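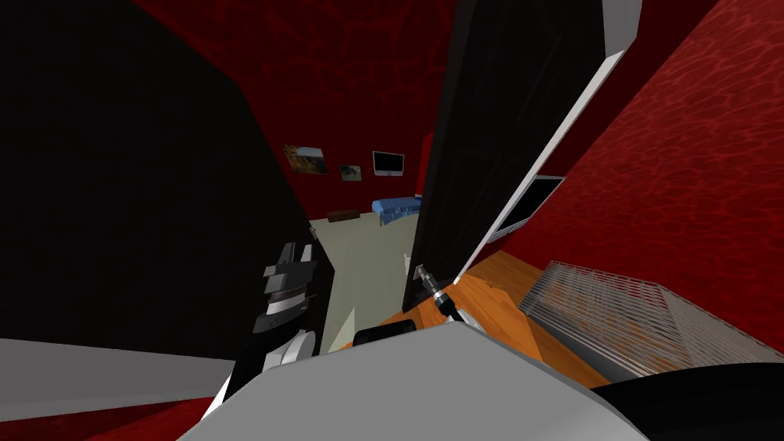 Jarnia: whole-body planning and simulation for two-armed mobile robots

January
By the Piduson tools team

Jarnia is a planning and control package for robots that have a wheeled base, two arms and a house to get around in. It takes a task written as a short list of steps (drive to the door, take the handle, pull, go through) and turns it into motion for the base and both arms together. We have been building it for a long time, and version 6 is the first one we'd happily hand to a new lab without sitting next to them for a week!

Doors are where most people start, and they're still our favorite test. A door with a handle looks like a job for one arm, but the hand has to follow an arc, the base has to back out of the way of the swing, and the other arm can't be left sticking out into the doorway. Plan those three separately and you get a robot that stops, shuffles, stops again, and lets go of the handle. Jarnia solves for them together. The hand path comes from the hinge, the base path comes from whatever room is left over, and the idle arm is folded along as part of the same problem -- you don't have to write a tuck pose for every doorway.

What's in the package

The planner. Takes a robot model, a scene and a goal, and returns a timed trajectory for every joint plus the base. Hinges, drawers and sliding panels are described as constraints in the scene file, so the same door step works on any door that has one. You can pin any joint you like, or give it a soft preference and let the planner decide.

The grasp module. Proposes hand poses for parallel two-finger grippers and scores them by reach, clearance and how far the wrist can still turn once the fingers have closed. That last score is the one we added in version 6, and it has made the biggest difference to handles. A grasp can be perfectly good at the start of a pull and run out of wrist halfway through. Now those are thrown out early.

The simulator bridge. Runs plans in a rendered house before you go anywhere near hardware. It comes with 262 rooms, furnished, with working doors between them. Walls and floors can be given random textures on each run, and we'd encourage you to leave that switched on. Perception code that was tuned against plain white walls gets a rude surprise from a bright red one covered in wavy lines, and it's much nicer to find that out on your desktop.

The viewer. Shows each camera next to the planned path, with a slider for time. You can stop a run, drag the slider back, change one setting and plan again from that point.

Cameras

You can attach up to 8 simulated cameras to a robot. Most users run 3: one high on the body looking down past the arms, and one on each wrist. The body camera is the one for doors and driving, as it sees the base, both hands and a good piece of floor in one view. Wrist cameras are for the last stretch of a reach, when the body camera's view of the fingers gets blocked by the thing you're reaching for.
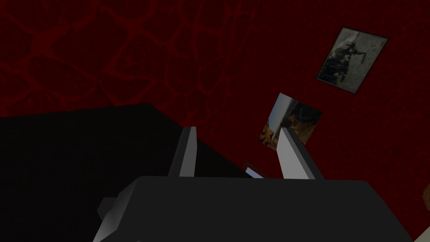 Wrist views take some getting used to. The gripper housing fills a lot of the bottom of the image, the horizon is hardly ever level, and a picture on the wall can be leaning at any angle at all. Jarnia knows where each camera is mounted and which way it's turned, so the grasp module works in the room's own frame and doesn't care. If you're feeding the images to a learned policy, there are two settings worth knowing. The first masks the robot's own body out of the depth image, so the fingers aren't picked up as an obstacle. The second writes the camera pose alongside every image, which saves a lot of guessing later on.

Light levels can be varied too. We like to run a batch dim and a batch bright with everything else held the same, then compare where the hand pose estimates drift apart.

Works with

Jarnia reads the common robot description formats and talks to Vörös, our scene editor, over a local socket. Move a sofa in Vörös and the planner sees it on its next cycle. Logs are written in the Jurkia format and can be replayed with or without the simulator running. There are bindings for Python and C++. The Python side covers everything except custom constraint types, and those are next on our list.

Before you install

You'll want a dedicated graphics card for the rendered rooms, though the planner alone is fine without one. Scene files from version 5 load as they are, but door constraints should be opened and saved once in Vörös so that the hinge limits get filled in. If you skip this the planner treats the hinge as unlimited and will cheerfully try to swing a door through a wall.

The starter project is a single doorway with a handle, an arm on each side of the robot and a room to drive into. Run it as it is first, then swap the hinge to the other side and watch the base path change. It's a small edit in the scene file, and it's a lovely way to get a feel for what the planner is doing.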